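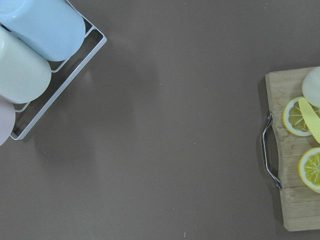
Pastel cups on their sides in a white wire rack.

Cup Racks: Frequently Asked Questions
Last updated 2023-06-25

Which way should cups go in the rack?
On their sides or upside down. Both are fine. On their sides they take less height, so the rack will fit under a low shelf. Upside down they drain faster.

Do I need to dry the cups first?
No. Put a towel or tray under the rack if the cups are wet. The rack is open underneath and water will go straight through to the table.

Can I stack a second layer on top?
We don't recommend it. Cups lying on their sides can roll, and the upper ones have nothing to hold them.

Will the rack scratch my table?
The rods are coated and smooth. Lift the rack to move it and don't drag it, especially on a matte finish. Grit caught under a rod will leave a mark. If you want feet, the Fataven clear pads fit and are sold in packs of 3.

How much weight will it hold?
The small rack (item 1407) and the large rack (item 1419) are meant for cups and small bowls. Please don't use either one for cast iron or stacks of dinner plates.

Can the rack go in the dishwasher?
Wash it by hand with dish soap and a soft brush. Dishwasher heat shortens the life of the coating. Get the brush into the corners where the rods cross, as that is where hard water builds up.

The coating has chipped. What now?
Dry the spot and stop using the rack for wet dishes, or it will rust. Racks bought from the Prundcombe store or by mail can be exchanged within a year. Racks made before last November were coated by Jondico and are covered the same way.

Do you sell the cups?
Not at the moment. Any straight-sided cup that fits between the end rails will work. The Tremblay mugs we carry have wide handles and sit better upside down.

Who do I contact about an order?
Write to Sylvie Girard at the Prundcombe store, or call and ask for extension 560. Have your item number ready.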